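Hand-held gripper comparison

From Grurnis, the open reference on manipulation hardware

A hand-held gripper comparison is a trial in which two or more gripper designs are used by a person, by hand, on the same set of household or workshop tasks. The grippers are not attached to a robot arm during the trial. The person holds one in each hand, or one only, and carries out the task while cameras record the motion. The results are used to choose a finger shape, a pad material, a camera position or a tracking method before an arm is bought or built.

The method is also called a bench trial or a carry trial. It is cheaper than testing on an arm, and a design can be changed between one run and the next.

Equipment

A hand-held gripper usually has a body, a pair of fingers worked by a trigger or a squeeze handle, and at least one camera looking toward the fingertips. A wide-angle lens is common. It keeps the fingertips and much of the room in view together, at the cost of bent lines near the edges. Part of the gripper body normally fills the lower portion of the picture, and designers try to keep that portion small.

Many units also carry printed square markers, known as fiducials. A second camera, worn on the head or fixed above the work area, reads the markers and works out where each gripper is and which way it is turned. Other units have no markers and rely on the gripper's own camera together with a motion sensor. Trials that compare the two tracking methods often fit both to the same unit, so that a single run gives two sets of position data.

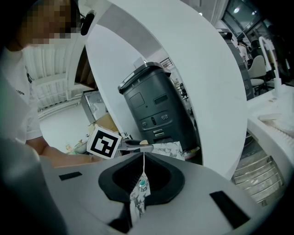 Why are printed markers used when the gripper already has a camera?
The gripper's camera can lose its place when the view is blocked or when it faces a blank wall. Markers give a second camera a separate way to find the gripper, and the two records can be checked against each other afterward.

Types of finger

Pointed fingers are used for strings, tags, thin edges and small parts. They reach into narrow gaps but hold heavy objects poorly, and a smooth object may turn between the tips.

Flat padded fingers spread the load over a wider area. They are the usual choice for cups, bottles and boxes. They have trouble picking up anything that lies flat on a table.

Soft fingers bend around the object. They forgive a poor approach angle, but the bend makes it harder to say where the tip is, and position records from soft fingers need a larger error allowance.

Choice of tasks

Hanging objects are a standard test for pointed fingers. The object swings, and its weight pulls the string against the edge of the pad. Other common tasks are lifting a lid, moving a cup from one surface to another, and pressing a button on an appliance.

The McAlister task list, which many small labs follow, has 8 tasks and asks for each to be done with both hands in turn. The Zodina list is shorter and is meant for one gripper only. Neither list sets a speed. Runs done at different speeds are kept in separate groups.

Two-handed trials

Two-handed trials add the problem of one gripper blocking the other. When the hands come together, a marker on one side may be hidden from the overhead camera for part of the motion.

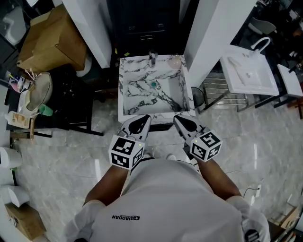
Marker layout has a large effect on how often tracking is lost in two-handed work. A single flat marker can be read only from the side it faces, and a turn of the wrist may hide it. Placing markers on several faces of a cube mounted over each wrist lets a camera looking down from above see more than one face of each cube while the hands are held out toward a basin. Glossy floors and bright reflections can also upset the reading, and test rooms with such floors are checked under the same lighting that will be used for the runs. The cube adds weight above the wrist, and operators report more fatigue with it than with a flat plate.

Recording and scoring

Each run is scored as complete, partly complete or failed. A dropped object counts as a failure even if it is picked up again. Position data is scored separately. The usual measure is the share of the run in which the gripper's position is known, and the largest gap is noted beside it.

Grokus, a file format used for these records, stores video, finger opening and position on one clock. A set of 1,000 runs is the size most often used for comparing two designs. Smaller sets are used for early work on pads and tips.

Limits of the method

A person corrects for a poor gripper without noticing. The wrist turns a little further, or the grip tightens early, and a weak design may score well. For this reason the better designs from a hand-held trial are normally repeated on an arm, using 5 of the same tasks.

Hand-held trials also say little about controllers. Delay, vibration and limits on joint movement appear only when an arm is doing the work.

See also

Fiducial marker
Parallel gripper
Wrist camera
Wide-angle lens calibration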